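4. Primera puesta en marcha de la estación meteorológica Nava

¡Llega la parte más agradecida! Con el mástil ya montado (capítulo 3), en una tarde tranquila tendrá la estación midiendo viento, lluvia y temperatura en su propio jardín. Lea la sección entera una vez antes de empezar y tenga a mano un destornillador de estrella pequeño.

4.1 Emparejar el sensor exterior con la consola

1. Coloque la consola y el sensor sobre una mesa, a un par de metros uno del otro.
2. Abra la tapa inferior del sensor e inserte las pilas respetando la polaridad.
3. Conecte la consola a la corriente. La pantalla se enciende y muestra la versión del programa.
4. Mantenga pulsado el botón SYNC del sensor durante 9 segundos, hasta que el piloto parpadee en verde.
5. Espere a que aparezca la temperatura exterior en la consola. Suele tardar unos 20 segundos - ¡la primera lectura hace mucha ilusión!

Nota: si la consola muestra dos guiones en lugar de la temperatura, retire las pilas, espere un minuto y repita desde el paso 2.

Precaución: no mezcle pilas nuevas y usadas. Para zonas con heladas frecuentes recomendamos pilas de litio.

4.2 Elegir el sitio

El pluviómetro necesita cielo abierto. Aléjelo de aleros, setos y chimeneas, y busque un punto donde el anemómetro reciba el viento de todos los lados. Un prado es ideal, pero en un patio pequeño también se obtienen datos muy interesantes.

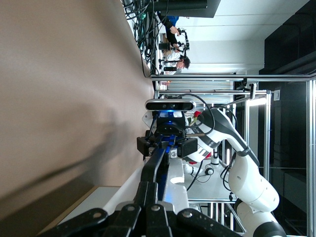 Gire el sensor hasta que la flecha grabada en la base apunte al norte y apriete la abrazadera a mano. Compruebe la burbuja de nivel antes del apriete final, ya que un pluviómetro inclinado recoge menos agua de la que cae.

4.3 Ajustar la altitud

1. Pulse MENU y elija Presión.
2. Introduzca la altitud de su casa en metros. Por ejemplo, para una casa a 733 metros, escriba 0733.
3. Confirme con OK. La presión relativa se recalcula al momento.

Nota: los modelos Kurnside, de la serie anterior, piden la altitud en pies. Consulte la tabla del apéndice B.

4.4 Compartir sus datos (opcional)

Con la aplicación Skomavham puede publicar sus mediciones y compararlas con las de otros aficionados. ¡Anímese, sobre todo en agosto, cuando las tormentas dan curvas de presión preciosas! El código de su estación está en la etiqueta trasera de la consola.

Manual revisado por Conitz el 28 de diciembre de 2018.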